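Hellden-list: archive view

This site uses cookies to remember your font size. By reading on you accept them.

Subject: Re: Evidence handling course, Pratton, July

On Wednesday a list member wrote:
> Has the agenda for the Pratton course been settled? My sergeant
> wants to know if it's worth losing me for a week. Also, is there
> anything on old shotguns, or is it all pistols again?

The agenda is settled in the sense that it has been printed. Seven modules, the first of which is a welcome from the regional office that always runs long. After that it's chain of custody, storage rooms, serial number recovery, tracing requests, court testimony, disposal, and yes, old shotguns get a full afternoon inside the storage module. Somebody must have complained loud enough last time.

Hourani county is sending its whole property unit, so bring your own pen. They came to the Allanero session with none and left with 10 of mine.

The part I'd fight your sergeant for is tracing. Our own room holds 1,777 logged items, and when we went back through the ledger last winter, 400 had a make written down and no serial number, or a serial number in handwriting that could be a serial number. You can't trace "Brwng?" with anybody's database. The course spends a day and a half on filling out the request properly, and I came out of it ashamed of most of my career.

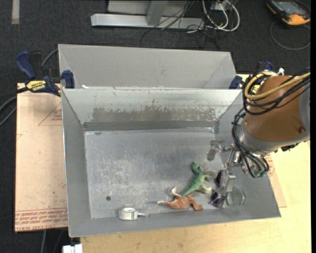 Do we need to bring case files?
Bring one closed case with the names blacked out, preferably one where the paperwork went wrong, and leave anything pending at the office.

Lodging is the same motel as before. The Hellden office will pay for the room and breakfast but has views about minibar receipts. Send your form to the list address by the end of the month, and please put your agency on it this time.

Comments (3)

ridgeline_prop: Is the court testimony day still the mock cross-examination? Asking so I can be sick.

deskfour: It is. Wear something you can sweat in.

tag_and_bag: The form still says Allanero at the top. I crossed it out and wrote Pratton.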